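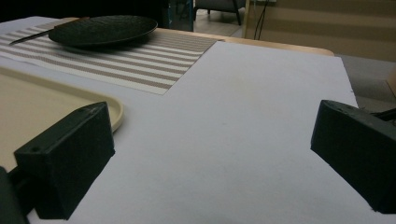

The Uteo's fingers over the practice table, with the plate and placemat set out beside the white sheet.

January 9, 2020

From the bench: new year, new finger routine

I promised back in November that I'd write up how I look after the gripper on our table-setting cell, and then the holidays ate the whole month. So, finally!

The cell is the small one at the Borkton shop, with the Uteo gripper and the Drultau controller. It spends its days picking up tableware and putting it down again, and the part that suffers is the fingers. Look at the slanted faces in the photo and you'll see the scuffs, plus a lighter dusty patch on the left one. I wipe both fingers with a barely damp cloth every morning before homing, and I've started doing it again after lunch (plates are fine with a bit of dust, thin knife handles are much fussier).

Every 1000 cycles I stop and do the proper check. Power off, air off, then I wiggle each finger by hand. If there's any play, I snug up the mounting screws a little at a time, going back and forth between the two sides. Then I close the fingers slowly on a strip of paper and tug it. It should drag the same at the tip as it does farther back. At 2000 cycles the fingers come off altogether and I clean behind them, where the grit likes to hide. Last time I also found a screw that had backed out nearly a full turn - my own fault, I'd skipped the thread locker.

The white sheet gets its own attention. I like a plain background for teaching positions, but it picks up gray smudges, and once it starts to creep the taught points stop meaning much. I square it to the table again at each check and run 5 slow open-and-close moves over it with the speed turned way down, hand near the stop button.

One more for anybody on the older Tennant cell: your finger screws are a different length, so please don't borrow from my drawer! The spares for that one are in bin 56, next to the air fittings.

Next time I want to get into cable routing, and I'd love to hear how you all keep yours from rubbing at the wrist joint.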